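Daston Opens Registration for January Diesel 4x4 Gathering in Banport

BANPORT, 21 September 2020 – Daston, the owners' club for older diesel four-wheel-drives, has opened registration for its winter gathering at the Sembiring Road fairgrounds in Banport this January. It's our biggest meet yet, and we can't wait to see the trucks!

The club began as a handful of people who kept running into each other at the same parts counter. We now have 3397 members, and a good many of them drive their trucks to work every day, rust and rattles and all. Anything with a diesel engine and a transfer case is welcome, whether it came out of a barn last month or has been in the family since new.

Registered trucks will park on the main field, grouped by age instead of by make, so you may well find yourself next to something you've never seen before (that's half the fun). There are 46 covered spaces for trucks that are taken apart or only partly restored, and those tend to go first.
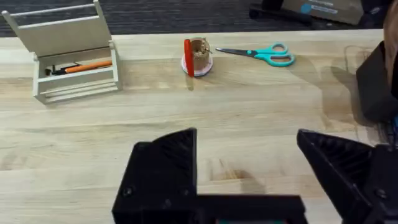

New this winter is the Latevetti Trail, a 6-mile loop on private land just north of the fairgrounds. It has two shallow water crossings and one steep, rocky climb with a bypass for anyone who would like to keep their paint. Stock trucks on decent all-terrain tires should be fine. Drivers need a front and rear recovery point, a working handbrake and a seat belt for every passenger.

The swap tables are coming back too, and sellers may bring used parts, manuals and tools. Please drain gearboxes and axles before you load them up. Last winter's floor took a lot of scrubbing!

The fairgrounds can hold 3000 visitors at a time, and walk-in guests are welcome once registered trucks are parked. Dogs are fine on a leash, though not on the trail.

Registration forms are on the Daston website and at the club counter in Banport. Please list your truck's year, model and tire size, and tell us if you are arriving with a trailer. Trail places are given out in the order forms come in.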